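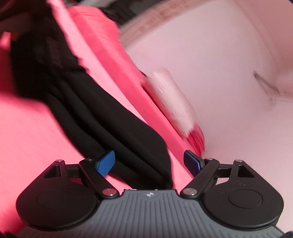 A pile of soft fabrics.

The house on Vondráček Street had been listed for 100 days when Yasaman Hashemi cut the price for the second time. She did it at the kitchen counter with her coat on. The seller, Endang Tambunan, sat across from her and watched her type the new number.

"That's less than my brother got," Endang said.

"Your brother had a garage."

"He had a carport."

Yasaman let it go. She had sold houses in Flutgate for long enough to know that a carport could keep a family busy for an evening. She saved the listing and turned the laptop around so Endang could read it. Three bedrooms, 2385 square feet, new water heater, original windows. She had taken out the word "charming" in April and put "solid" in its place.

"It sounds like a truck," Endang said.

"People like trucks."

There was a showing at four. Endang was supposed to be gone by then, but she went upstairs to close the closet doors and stayed up there. At ten minutes to four Yasaman heard the floor creak over the dining room. She went to the foot of the stairs and called up that it was time.

"I'm looking for my checkbook," Endang said.
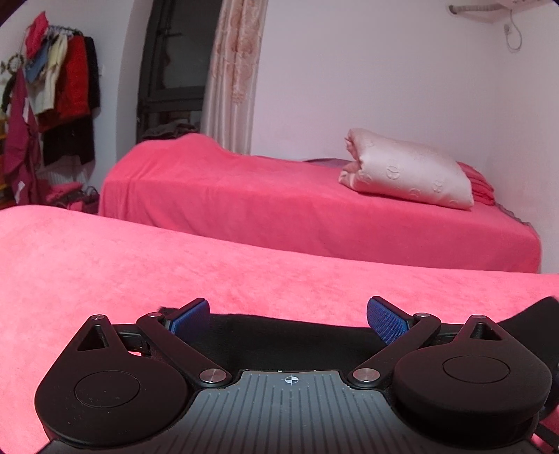
Page last changed: November 7, 2022

The buyers came early. Nabila Entili walked in first, wiped her feet twice and went straight to the basement. Her aunt, Cempaka Rahman, stayed in the front hall and looked at the ceiling.

"Has this leaked?" Cempaka asked.

"Once. It's in the disclosure. The roof was done over after that."

"Who did it?"

"Soditz. They're out on the county road."

Cempaka nodded as if she had expected a worse name. She asked what the taxes were, and what the neighbors on the left did for a living, and whether the street got plowed. Yasaman knew the taxes and the plowing. Nabila came back up with dust on her sleeve and said the basement was dry, but she could not stand up straight under the main beam.

"You're tall," her aunt said.

"I'd still have to do laundry down there."

They went through the upstairs together. In the back bedroom they found Endang sitting on the edge of the bed with her purse on her knees. She stood up.

"I'm just leaving," she said. "This one gets the sun in the morning. The vent sticks. You have to hit it on the left side."

Nabila hit it on the left side. It opened.

Yasaman waited for the rest of it - the brother, the carport, what the place was worth when the mill was running. Endang only told them that the window over the sink had been painted shut and that a putty knife would do it. Then she went down the stairs holding the rail, and they heard the front door.

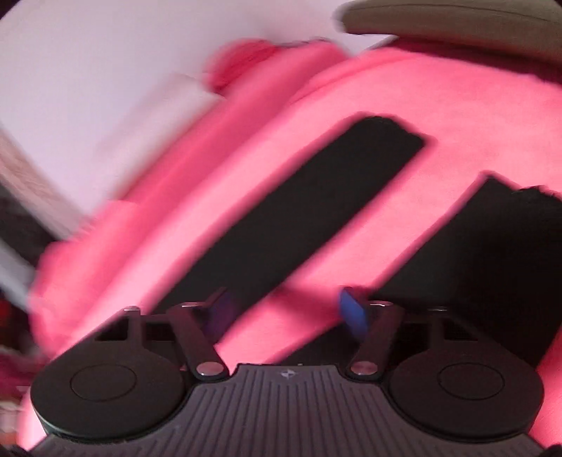
Short Stories

The offer came in that night through Syafiqah Wibisono, who worked out of the Fovby office and never called before nine. It was 800 dollars under the new price.

"Why 800?" Yasaman asked.

"The aunt wants the basement beam looked at. That's what a man told her it costs to have someone come and tell you."

"Is she the one buying?"

"She's the one talking."

Yasaman wrote the number on the back of an envelope and called Endang, who picked up on the first ring. She read her the terms. The closing date was early, and the buyers wanted the refrigerator. There was a long wait on the line, with a television going behind it.

"Did the tall one ask about the vent again?" Endang said.

"No."

"It sticks worse in the winter. She should know that."

"I can put it in writing."

"Put it in writing," Endang said. "And tell them they can have the refrigerator, but I want the shelf that's on top of it. My husband built that."

Yasaman added the shelf to the envelope, under the number, and asked her how wide it was.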